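# How to read the Psalms in a month without hating the Psalms

There are 150 of them. Most people who decide to read the lot begin on the first of the month with a fresh pen, hit Psalm 18 on an evening when they wanted something short, and are back to reading cereal boxes by the end of the week. I have done this more often than I'd like to put in writing.

The plan below takes 30 days. It is an old idea with a few dents hammered out by our Tuesday-morning regulars, chiefly Nazanin Rashti, who has finished it every October for years and is only slightly smug about it.

## What you need

- A Bible you don't mind writing in. Wide margins help, but a cheap paperback is fine.
- A pencil. Pens bleed through thin paper and end up annotating Ezekiel's side of things too.
- A slot in the day when you are already sitting still. Mine is 6:30 a.m., a time I recommend to no one.

## Step 1: Split by the day, with one exception

Five psalms a day gets you through in a month. Read them in order: 1 to 5 on the first day, 6 to 10 on the second, and so on. Do the sum before you start and write the day numbers in the margin now, while you're keen.

The exception is Psalm 119, which has 176 verses and no interest in your schedule. Pull it out of the daily count and read it in 22 pieces of eight verses, one piece a day, starting on day 3. The sections are already marked with Hebrew letters in most Bibles, so the work has been done for you.

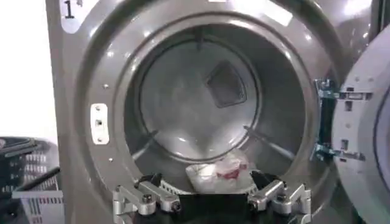

## Step 2: Read one of the five out loud

Pick the shortest if you must. These were songs, and they go flat when you skim them. Anas Abdel Rahman, who leads our evening group, reads his in the car with the engine off, and says the neighbors have stopped waving.

## Step 3: Mark the turn

A lot of the complaint psalms change direction partway through. Psalm 13 does it in six verses - four of misery, then "But." Put a small arrow where it happens. Psalm 88 never turns at all, so leave that margin blank and don't go hunting for a silver lining.

## Step 4: Write one line

One. Not a page. Copy out a phrase, or put down a question. By the end you'll have 30 lines, some of which will be "tired" and "see yesterday."

## If you fall behind

Skip to today's reading and keep going. Trying to catch up on 3 days at once means fifteen psalms before breakfast, and by the tenth you will be siding with the enemies.

Missed ones can wait for next month. Put a dot beside them so you can find them again.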